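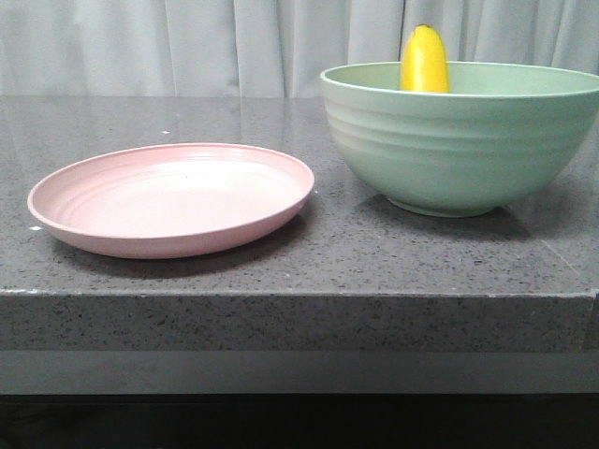 September
By Chiyo Hayashi

Table Setting and Serving, Handout 2: The Fruit Place

In this unit we learn to set a small place for fruit. It looks like a very easy task, but many students hurry it, and then the guest has no room for the peel. Please read these notes before you come to the kitchen room in Shimada.

1. Choosing the dishes

We use one deep bowl and one shallow plate. The bowl keeps the fruit until the guest wants it. The plate is for cutting, and later for the peel. Two soft colors are good together, for example pink and pale green, if both have a dull finish. A shiny plate next to a dull bowl looks like a mistake.

The plate goes on the left and the bowl on the right. Between them leave a little space — two fingers is enough. The plate stays empty until the guest starts. 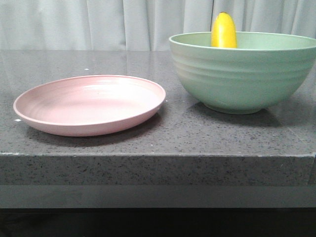

A banana may stand up in a deep bowl, with the top above the rim, so the guest can take it without touching the inside. If you have several, lay them down with the curve along the wall. Grapes and cut fruit need a different bowl and we will study them in Handout 3.

2. The surface

Wipe the counter first, then dry it with a second cloth. A dark speckled counter hides crumbs very well, so bend down and look across it from the side. Ms. Furukawa showed this in her class and I still do it every time.

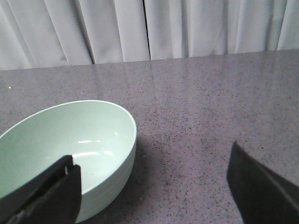
A plain light curtain behind the counter is helpful for beginners, because the eye goes to the dishes. Pull the folds even before you start. Patterned cloth is allowed from the third unit.

3. To prepare at home

Set one fruit place and sit down in front of it as the guest. Write some 80 words about what was difficult to reach. Give the page to Mr. Kubo before the practice.

Questions about this handout: Kazuhiro Kinoshita, Sondbridge course office | © Sondbridge | Back to top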